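Wissen für Kinder ab acht Jahren – Reihe »Dinge im Haushalt«, Blatt 6

# Der Behälter: Wie man Dinge aufbewahrt

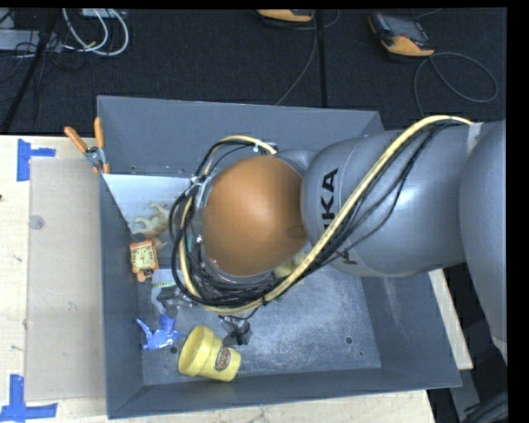

## Was ein Behälter ist

Ein Behälter ist ein Gegenstand mit einem Boden und mit Wänden. Oben ist er meistens offen oder hat einen Deckel. Kisten, Wannen, Eimer, Schubladen und Becher gehören dazu. Ein Tablett ist ein Grenzfall: Es hat einen Boden, aber die Wände sind so niedrig, dass ein Ball darüberrollt.

Der Boden trägt das Gewicht. Die Wände verhindern, dass der Inhalt zur Seite wegrutscht. Beide Teile müssen fest miteinander verbunden sein. Reißt die Kante zwischen Boden und Wand, fallen kleine Dinge heraus, auch wenn der Rest der Kiste heil ist.

## Gerade und schräge Wände

Bei manchen Behältern stehen die Wände senkrecht. Solche Kisten lassen sich dicht nebeneinanderstellen, und innen ist unten genauso viel Platz wie oben.

Bei anderen Behältern sind die Wände schräg. Sie sind oben weiter als unten. Ein kleiner Ball, der auf eine schräge Wand fällt, rollt nach unten zum Boden. Leere Behälter dieser Art kann man oft ineinanderstapeln. Bei einem Stapel Joghurtbecher sieht man das gut. Der Nachteil: Unten passt weniger hinein als oben.

## Das Material

**Metall** ist hart und hält viel Gewicht aus. Wenn harte Gegenstände darüberrutschen, entstehen Kratzer. Ein Kratzer ist eine schmale Rinne in der Oberfläche. Viele feine Kratzer zusammen werfen das Licht in verschiedene Richtungen zurück, und das Metall sieht an diesen Stellen heller und matter aus.

**Kunststoff** ist leichter als Metall und rostet nicht. In starker Kälte können manche Sorten brechen.

**Holz** ist ein Stoff, der aus Fasern besteht. Es nimmt Wasser auf und wird dabei etwas dicker. Deshalb klemmt eine Holzschublade manchmal bei feuchtem Wetter.

**Pappe** ist billig und leicht. Nass verliert sie ihre Festigkeit.

## Löcher im Boden

Einige Behälter haben Löcher im Boden. Bei einem Blumentopf läuft dort das überschüssige Gießwasser ab. Bei anderen Behältern kann man durch ein Loch eine Schraube stecken. Ein Gegenstand, der kleiner ist als das Loch, kann hindurchfallen. Perlen gehören also nicht in einen Blumentopf.

## Wo der Inhalt liegt

Legt man wenige Dinge in einen großen Behälter, bleibt ein Teil des Bodens frei. Der Inhalt kann gleichmäßig verteilt sein oder sich auf einer Seite sammeln. Liegt alles auf einer Seite, ist der Behälter dort schwerer. Beim Tragen merkt man das: Eine Hand muss mehr halten als die andere. Der Punkt, um den sich das Gewicht nach allen Seiten ausgleicht, heißt **Schwerpunkt**. Bei einer leeren, gleichmäßig gebauten Kiste liegt er über der Mitte des Bodens. Mit dem Inhalt wandert er zur schweren Seite.

## Versuch: Den Schwerpunkt verschieben

Benötigt werden ein leerer Schuhkarton ohne Deckel, ein Lineal mit 30 Zentimetern Länge, ein runder Bleistift und 3 gleiche Becher aus Kunststoff.

1. Den Bleistift auf den Tisch legen und den Karton quer daraufsetzen, sodass er auf beiden Seiten gleich weit übersteht.
2. Den Karton vorsichtig verschieben, bis er möglichst waagerecht liegt. Die Stelle über dem Bleistift außen am Karton markieren.
3. Die Becher an ein Ende des Kartons stellen. Er kippt zu dieser Seite.
4. Den Karton wieder verschieben, bis er waagerecht liegt, und die neue Stelle markieren.
5. Den Abstand der beiden Striche mit dem Lineal messen.

Der zweite Strich liegt näher an den Bechern als der erste. Ganz still bleibt der Karton selten – der Bleistift rollt leicht weg. Ein Streifen Knete links und rechts vom Bleistift hilft.

## Wörter zum Nachschlagen

**Fassungsvermögen:** die Menge, die in einen Behälter passt. Bei Flüssigkeiten wird sie in Litern angegeben.

**Schwerpunkt:** siehe oben.

**Stapelhöhe:** die Höhe, die mehrere Behälter übereinander erreichen.

Text: Anika Dunleavy
Fachliche Durchsicht: Chantelle Venter
Mundo Lernblätter, Bestellnummer 2709, Stand 17. August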